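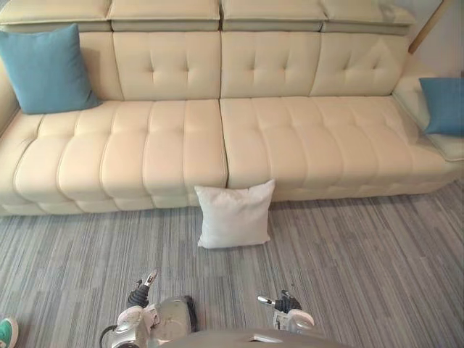

A cream leather sectional with adjustable headrests. Large sofas make up a growing share of what residents ask the town to haul away.

Rerness to try a furniture swap before the summer bulk pickup

RERNESS - Anyone who has lived in Rerness for more than a year or two knows what the curbs look like in the last part of June. The recliners come out first, then the dressers with a drawer missing, and by the time the trucks get to the streets behind the old mill there is usually a dining table or two that looks good enough to make you slow the car down. This year the town would like more of those tables to go home with somebody before the trucks arrive, and it is setting up a furniture swap to help that along.

The swap will run for the two weeks before the regular bulk pickup, in the former Zakley carpet warehouse on the north side of the river. Residents can bring in clean, usable furniture from 8 a.m. until noon, and the doors open to people looking for something from 1 p.m. until 6 p.m. There is no charge to drop off and no charge to take things away. You do need to show something with a Rerness or Keltitach address on it, a utility bill or a library card being perfectly fine, and you will be asked to sign a short form saying the piece is yours to give.

Keltitach, for those newer to the area, shares its trash contract with Rerness and has done so for as long as most people can remember, so it made sense to bring both towns in together. The Keltitach council agreed to the plan at its last meeting after a fairly lengthy talk about parking.

The idea came out of a report the public works department put together over the winter. Crews picked up 2,935 bulky items in the two towns last year, and 1,403 of those were furniture. The department does not grade what it collects, and the crews do not have time to stand there testing springs, but the drivers have said for years that a fair amount of what goes into the truck could have had a good deal more life in it. Once a couch has been through a rainy night at the curb, of course, there is not much to be done for it.

Sofas get a whole page of the report to themselves. They are heavy, they take up a great deal of room in the truck, and they have been getting bigger. Sectionals are a particular headache because people tend to put out the pieces on different days, or a neighbor takes the corner section and leaves the rest. The town collected 124 full sectionals last year, which the report describes, in a rare moment of feeling, as "a lot of sofa."

For that reason the swap has a few rules of its own for large seating. All the sections need to come in together, along with any connecting hardware, legs or loose cushions. Reclining seats have to open and close. Leather and vinyl may have ordinary wear, but cracks that go all the way through will mean a polite no at the door, and so will strong smells, whether from smoke or from a much-loved dog. Fabric sofas will be looked over carefully for bedbugs before they come off the truck or trailer, and the staff will have flashlights and will take their time about it, so please be patient if there is a line.

Mattresses, box springs, cribs and car seats cannot be accepted at all. Neither can appliances, televisions or exercise machines, although the department says it has already had several calls about treadmills and expects more.

Getting a big piece across town is the part that worries most people, and the town has thought about that as well. Wang Moving and Storage has agreed to lend a truck and a two-person crew for the first week, and residents over 65 or those with a disability can call the public works office to be put on the list for a free pickup. There are 20 slots to begin with. If they fill quickly, as they probably will, the town will see whether it can add a few in the second week. The crew can bring furniture down one flight of stairs but will not take doors off their hinges or lift anything over a railing, so a little measuring ahead of time would be a kindness.

For everybody else, the warehouse has a loading dock on the Mill Street side and a flat entrance around the corner, and there will be hand trucks and a pile of moving blankets to borrow while you are there. Bring your own rope or straps for the ride home. The department also asks that people taking furniture measure their doorways first. A sofa that goes out and comes back the same afternoon is welcome to do so, but it makes for a long day for whoever is carrying it.

Items can be held for a day with a name tag from the front desk. After that they go back on the floor. Each household may take up to four pieces during the two weeks, with a set of dining chairs counted as one, and the town asks dealers to stay away until the final afternoon, when the limit comes off and whatever remains is open to anyone who can load it.

Anything left at the end will go out with the regular bulk pickup. That pickup has not changed, and residents who would simply like to set an old chair on the curb can go on doing it the way they always have. Items should go out no earlier than 6 p.m. the evening before your street is due, and they should be kept off the sidewalk so strollers and wheelchairs can get by. The street-by-street schedule will be mailed with the next water bill and is also posted at both town halls and at the Rerness library.

The department would be glad of some extra hands at the warehouse, particularly in the afternoons, and high school students may count the time toward their service hours. Sign-up sheets are at the front desk of the public works office, which is open from 7:30 a.m. to 4 p.m. and closes for half an hour at noon.

If the swap goes well, the two towns may hold a smaller one in the fall, with lamps, rugs and kitchen things added to the list. The Zakley building is only available through the end of the summer, so a fall swap would need to find another roof.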